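Notes for part 4 – segmentation, grasp targets, who moves what. Bring part 3 with you, we use the calibration file again. Slides go up tonight if the Ladavia server lets me in.

**Recap, quick**

- camera gives colour + depth
- extrinsics give camera -> base
- everything after this is in base frame. Everything. If your node publishes in camera frame label it, last year two groups lost an afternoon to this

**4.1 Finding the blocks**

Start simple. Threshold on colour in HSV (not RGB, lighting kills you), clean up the mask, connected components, throw away anything under 54 pixels. That number is for our lens and our height, don't copy it into your own project without checking.

Problem 1: background the same colour as a target. Mask out everything beyond the board first. Fit the board plane from depth, keep only points above it. Do this BEFORE colour, you save time and get fewer false hits.

Problem 2: touching blocks. Same colour + touching = one blob, wrong centroid, gripper goes down in the gap. Options:

1. distance transform + watershed – cheap, fails on stars (concave outline, you get extra peaks)
2. learned instance masks – Thaís Prado's weights are in the course folder, read the README frist
3. nudge them apart and look again

Different colours + touching is easier for segmentation but NOT for planning. See 4.3.

**4.2 Pose**

Centroid of mask, depth at centroid, done? No. With a view from the side the mask includes a side face, so the centroid is pulled towards the camera. Use the points on the top face only where there is one.

Yaw: depends on symmetry. Cylinder has none to find, any yaw is fine. Cube repeats every 90 degrees. Don't feed raw yaw to a loss or a filter, wrap it by the symmetry first. Meriem Radwan's worksheet has the derivation, 2 pages, do it by hand once.

**4.3 Planning on a crowded board**

State = list of (class, colour, x, y, yaw). Goal = a sentence or a target list. Planner picks block + action, controller does the motion at fixed height. Keep these seperate in your code please.

Approach height is constant. Tip stays just above the wood, only x and y change. So every straight line you draw is also a possible collision with whatever is standing on it.
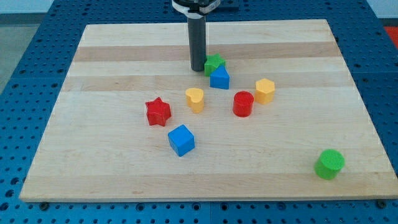 Say the command is "move the blue triangle to the green cylinder". Straight line from the prism to the far corner passes near other blocks, and the prism is already touching the green star, so a push from the wrong side takes both. Steps:

- inflate each obstacle by block radius + tip radius
- pick a contact point on the side away from the goal
- contact point inside another inflated block? -> reject, try a two-stage push
- replan after every short push, never trust the predicted pose

For "green" alone there are 2 matches. Return ambiguous and ask, do not take the nearest one.

**4.4 Controller**

Velocity commands, clipped. Stop if the pose estimate is stale. The Carkivix driver holds the last command if your node dies, so write the watchdog yourself.

**Lab**

Groups of 4. Log every push with pose before and after. Hand in code + log + one page on your worst failure and what the state estimate said at the time. Due in June, date on the course page.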